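3.2 Vestígios toxicológicos em têxteis

A confirmação laboratorial do consumo de catinonas sintéticas em suspeitos de agressão depende, em regra, de sangue e urina. O vestuário é recolhido em paralelo, mas raramente entra no painel toxicológico. 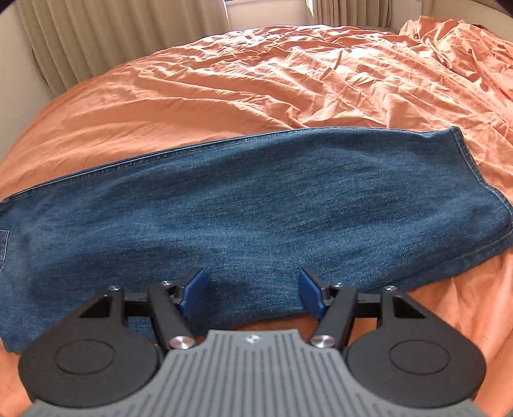
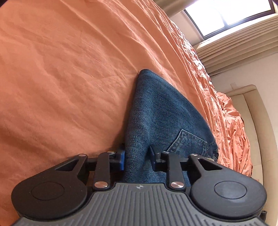 Figura 4. Calças de ganga azul estendidas sobre lençol alaranjado.

A base de Vurura reúne 916 processos por agressão com suspeita de intoxicação, dos quais 75 incluem análise de têxteis. O protocolo Pelletier, adotado em Jumau, prevê a extração em metanol de recortes de tecido e um intervalo máximo de 90 horas entre a apreensão e o congelamento. A ganga (Figura 4) coloca uma dificuldade própria: o índigo é coextraído e suprime o sinal dos analitos no espectrómetro de massa. Em Cikville, Durán propôs uma etapa prévia de limpeza em fase sólida -- com perda de 40% do analito, valor que consideramos aceitável para fins qualitativos. Os recortes devem evitar costuras e bainhas, onde a espessura do tecido altera o rendimento da extração.

Nenhum resultado em têxteis foi interpretado isoladamente. A presença de um composto na roupa indica contacto, e a atribuição do comportamento violento à substância exige concentração sanguínea compatível.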